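Getting the Gover cell to close a door properly

2025-03-16

I've been looking after the simulated kitchen cell on the Gover project since January, when Rasmus Koppel moved over to Trorninen. It has one table, one microwave and a two-handed robot. Most of my time goes on the door.

The hinge had been set far too loose. I put the friction up from 4 to 22 and moved the right hand's start pose closer to the hinge side, with the index finger up and the thumb out.

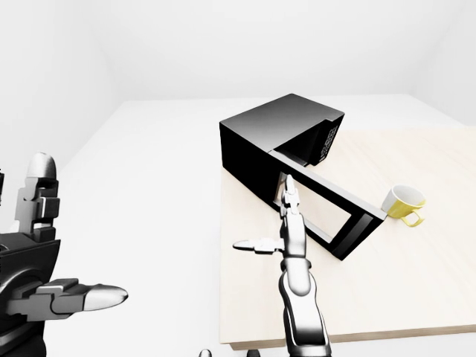 Door fully open, right index finger at the hinge side, yellow mug past the end of the door.

After that I went through the finger joints. The old limits came from Clerkau's model of the hand and two of them were in the wrong order - easy to miss, as the file loads without a warning. I swapped them back, saved the result as Gilbert 8 and ran the door task 66 times overnight. The contact log is much quieter now, though the wrist still needs its damping looked at.
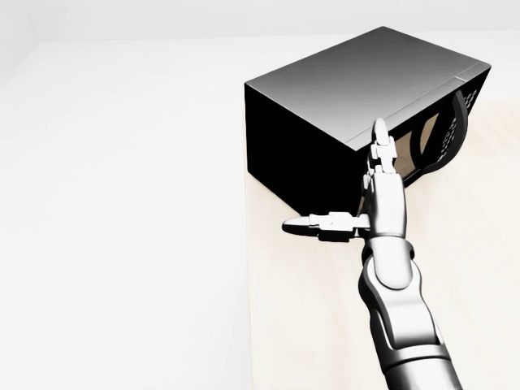
Do I need to re-zero the hand every time I change the hinge settings?
Only if you have moved the start pose as well. Hinge friction is stored with the microwave, so the hand keeps its old zero.

Next job is the wrist damping, then the left hand limits, which I haven't touched yet.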